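第4章　指先を比べる

執筆：Kulap Saithong

この章から、私たちは二本指グリッパーの比較実験に入ります。第3章までは、部品の名前と、取り付けの方法と、安全の規則を学びました。第4章では、手持ち式のグリッパーを自分の手に持ち、机の上の日用品に近づけ、つかみ、持ち上げ、戻します。そして、同じことを指先を替えてもう一度行います。作業は単純ですが、記録のしかたによって、結果の価値は大きく変わります。

本章を読む前に、3.4節「指の開き幅の測り方」をもう一度読んでください。開き幅の零点がずれているまま実験を始めると、あとで数値を直すのはとても面倒です。私は一度、一日分の記録を全部捨てたことがあります。

## この章で学ぶこと

- 指先を二種類以上比べるとき、何を同じにして、何を変えるか
- 手先カメラの画面に、対象物がどのように入るか
- 「つかめた」という言葉の定義を、実験の前に決めること
- 失敗の分け方と、記録表の書き方

数式は4.5節まで出てきません。摩擦係数についての説明が必要な人は、付録Bを先に見てもかまいません。

## 4.1　なぜ日用品を使うか

グリッパーの試験には、規格の決まったブロックや円柱を使う方法もあります。寸法が正確で、ほかの研究室の結果と比べやすいという利点があります。しかし、本書の実習では、最初に食器を使います。食器には、曲面、薄い縁、光沢、透明な部分などがあり、指先の性質の違いがよく現れるからです。

受け皿に載ったカップを考えましょう。持ち上げたいものはカップですが、指の進む道には受け皿の縁があります。指を低く下ろしすぎると、カップに触れる前に縁に当たります。高い位置から挟もうとすれば、今度はカップの側面の傾きが問題になります。底に向かって細くなる形のカップでは、平らな指の面は側面の全体に接することができず、接触はせまい範囲に集まります。

側面に細い縦の筋があるカップもあります。筋があると、指と陶磁器の接触は面というよりも、何本かの線の集まりに近くなります。硬い指と柔らかい指の差は、このような表面で大きくなることが多いです。柔らかい指は筋の間に少し入り込みますが、硬い指は筋の頂点にだけ触れます。

敷物も結果に影響します。織り目のあるランチョンマットの上では、受け皿の底とマットの間の摩擦が、木の天板の上とは違います。カップを斜めに引いてしまったとき、受け皿が一緒に滑るか、それともカップだけが動くかは、下に何があるかによって変わります。ですから、記録表には対象物の名前だけではなく、必ず「下にあるもの」の欄を作ってください。

次の写真では、指はまだ受け皿にもカップにも触れていません。左右の指の間隔と、受け皿の手前の縁の幅を比べて見てください。また、カップの上の部分は手先カメラの視野に入っていません。高さのあるものに低い位置から近づくときは、口の縁や上の部分が見えないまま指を閉じることになります。4.3節でこの問題に戻ります。

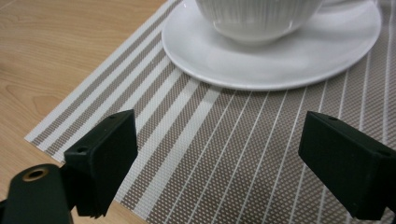
## 4.2　比べる指先と条件

本章の実習では、次の三つの指先を扱います。本書では短い呼び名を使います。

| 呼び名 | 接触面 | 面の形 | 交換に使うねじ |
|---|---|---|---|
| Henex | 硬い樹脂 | 平ら | 2本 |
| Prerell | 薄いゴムを貼った樹脂 | 平ら | 2本 |
| Nisham | 柔らかい樹脂 | 浅いV字の溝 | 4本 |

三つとも同じ本体に取り付けることができます。本体は手持ち式で、握りの部分に引き金があり、引いた量に応じて二本の指が左右対称に閉じます。モーターはありません。力を出すのは皆さんの手です。このことは比較実験にとって利点でもあり、難しい点でもあります。手は対象物の硬さを感じて、知らないうちに力を変えます。Henexの指のときに滑ったので、次のPrerellでは最初から強く握ってしまう、ということがよく起きます。

この影響を小さくするために、順番を工夫します。一つの指先で全部の試行を終えてから次に移る方法は、作業としては楽ですが、慣れの影響がそのまま結果に入ります。本章では、一組を短く区切り、組ごとに指先を替えます。交換に時間がかかるので、学生の皆さんには評判がよくありません。それでも、この方法で行ってください。

試行の数は、一つの指先につき200回です。この中の100回を木の天板の上で、残りをランチョンマットの上で行います。二人で組になる場合は、一人が操作し、もう一人が記録します。途中で役割を交代するときは、組の区切りで交代し、交代したことを表に書いてください。

### 同じにするもの

実験の間、次の条件は変えません。

1. 机と照明。実習は403号室で行い、途中で部屋を移らないでください。窓のブラインドは閉めます。
2. カメラの取り付け角度。角度を示す目盛りに印を付け、組が変わるごとに印を確認します。
3. 近づき始める高さと、操作する人の立つ位置。
4. 対象物の向き。取っ手のあるカップでは、取っ手を操作する人から見て右に向けます。

このほかに、机の下と横の床も見てください。ケーブルが机の縁の近くにあると、操作する人が体の向きを変えたときに足に掛かることがあります。机の上を整えることに集中すると、床を忘れやすいです。

### 変えるもの

変えるものは指先だけです。対象物を替えるときは、別の実験として新しい表を使います。一枚の表の中で、指先と対象物の両方を替えると、差が出たときに、どちらが原因なのか分からなくなります。

## 4.3　手先カメラから見た対象物

グリッパーにカメラを付けると、画面には必ず指が入ります。指は近くにあるので大きく見え、奥の対象物は小さく、または一部だけが見えます。初めてこの画面を見る人は、指が邪魔だと感じるかもしれません。しかし、指が画面に入っていることには意味があります。開き幅を画面の中で読むことができ、指と対象物の位置の関係を、別のカメラなしで調べることができます。

困るのは、対象物が指の陰になる場合です。とくに次の条件が重なると、対象物の位置を画面から決めることが難しくなります。

- 対象物が画面の端にあり、一部しか見えていない
- 指先が対象物の手前に重なっている
- 対象物が透明で、下の机の模様が通して見える

透明なものについて、もう少し説明します。白い陶磁器のカップは、木の色の机の上で輪郭がはっきりしています。透明なガラスや樹脂では、輪郭の内側にも机の木目が見えます。木目は少しゆがんでいますが、色は周りと似ています。輪郭の手がかりになるのは、表面の凹凸が作る明るい光の筋です。この筋は照明の位置と視点で動きますので、カメラが少し動くだけで見え方が変わります。画像処理で輪郭を求めようとする人は、光の筋を縁と間違えないように注意が必要です。

木目もまた、単純な背景とは言えません。濃い線が曲がって輪のような形を作るところでは、線の一部が物の縁のように検出されることがあります。私の授業では、Alcantaraという名前の画像処理の課題でこれを扱います。課題では、物を置かない天板の領域から誤って検出された縁を数え、しきい値を変えて比べます。最初の設定で誤検出が4000点を超えた班もありましたが、平滑化の窓を広げることで大きく減りました。ただし、窓を広げすぎると、透明な物の細い光の筋も消えます。

下の写真を見ながら、次のことをノートに書いてください。右の指と透明な物はどのように重なっているか。この視点のままで、物の直径を推定できるか。できないと考えるなら、手をどちらの方向に動かせばよいか。

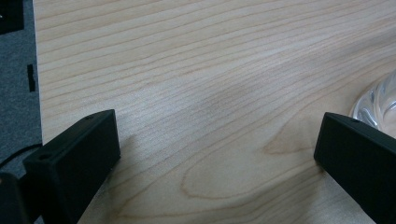

図4.2　開いた状態の二本の指と天板。右端の透明な物は、左下の部分だけが視野に入っている。

最後の問いには、答えが一つではありません。手を右に動かすと物は画面の中央に近づきますが、そのままの高さで動かすと、右の指が物に当たるおそれがあります。先に手を上げて、それから右に移り、真上に近い位置から下ろす方法が安全です。時間は長くなります。実習では、まず安全な方法で試行を行い、慣れてから短い経路を考えてください。

動画を記録する場合は、指を閉じる前に手を一度止めてください。長く止める必要はありません。画面の中で指と対象物の両方が静止している部分があれば、あとで開き幅と位置を測るときに役に立ちます。

## 4.4　「つかめた」とは何か

比較実験で最も多い問題は、成功の定義があいまいなことです。二人の学生が同じ動画を見て、一人は成功、もう一人は失敗と書くことがあります。たとえば、カップは持ち上がったが、途中で少し傾いた場合です。また、カップと一緒に受け皿も持ち上がり、すぐに落ちた場合もあります。

本章では、次のすべてを満たしたときに成功とします。

1. 対象物だけが、下の面から離れた。
2. 離れている間、指と対象物の間に目で見える滑りがなかった。
3. 対象物を元の場所に戻し、指を開いたあと、対象物が倒れなかった。

一つでも満たさない場合は失敗です。そして、失敗には次の記号を付けます。

| 記号 | 意味 |
|---|---|
| A | 指が対象物に触れる前に、別のものに当たった |
| B | 触れたが、持ち上がらなかった |
| C | 持ち上がったが、滑った、または落ちた |
| D | 戻すときに倒れた |
| E | 別のものも一緒に持ち上がった |

迷ったときは、番号の小さい条件から順番に調べ、最初に満たさなくなったところの記号を書きます。二つの記号を書きたい場合は、二つ目を備考欄に書いてください。記号の欄に二つ書くと、集計のプログラムが読み込めません。

Aの記号は、指先の性能とは関係がないように見えるかもしれません。しかし、指の先端の厚さが違えば、受け皿の縁に当たる回数も違います。厚い指は丈夫ですが、せまいところに入りません。ですから、Aも結果の一部として数え、表から消さないでください。

### 記録表の例

次の表は、2022-01-13の予備実験の記録から数行を写したものです。

| 指先 | 下にあるもの | 対象物 | 結果 | 備考 |
|---|---|---|---|---|
| Henex | マット | カップ | C | 縦の筋に沿って下へ滑る |
| Henex | マット | カップ | A | 受け皿の縁 |
| Prerell | マット | カップ | 成功 | |
| Prerell | 天板 | 透明な容器 | 成功 | 手を上げてから接近 |
| Nisham | マット | カップ | E | 受け皿が溝に掛かる |
| Nisham | 天板 | 透明な容器 | 成功 | |

数行だけを見て、どの指先が優れているかを決めることはできません。ここで見てほしいのは備考の書き方です。「うまくいかなかった」と書くよりも、どこに当たり、どちらに滑ったかを書くほうが、あとで読む人の助けになります。備考は試行のすぐあとに書いてください。一組が終わってから思い出して書くと、順番が入れ替わることがあります。

## 実習の前の確認問題

**問1**　カップの下に受け皿がある場合とない場合で、指を下ろすことのできる高さの範囲はどう変わりますか。横から見た図をかいて説明しなさい。

**問2**　記録する人が途中で交代したとき、成功率が急に上がりました。指先が原因である可能性と、記録が原因である可能性を、どのようにして区別しますか。

**問3**　平らな面の指と、V字の溝のある指を比べます。円柱に近い形の物では、それぞれ何か所で接触しますか。底に向かって細くなる物では、答えは変わりますか。

**問4**　透明な物の輪郭を画面から求めるために、机の上の条件を一つだけ変えてよいとします。何を変えますか。その変更は、指先の比較の結果に影響しますか。

問2は、4.6節で統計の方法を学んだあとに、もう一度解いてください。最初の答えは消さずに、ノートに残しておきます。

## 4.5　接触面に働く力

二本の指が対象物を左右から押しているとき、片方の指が押す力を $N$、指と対象物の間の静止摩擦係数を $\mu$ とします。側面が垂直で、対象物が静止していれば、質量 $m$ の物を支えるための条件は次の式になります。

$$2\mu N \geq mg$$

側面が傾いている場合には、押す力そのものが対象物を上または下に動かす成分を持ちます。底に向かって細くなるカップを、水平に閉じる指で挟むとき、この成分は上を向きます。カップの下の部分を挟むと、持ち上げる前にカップが少し浮くことがあるのは、このためです。次に、傾きの角度を $\theta$ として、この条件を書き直します。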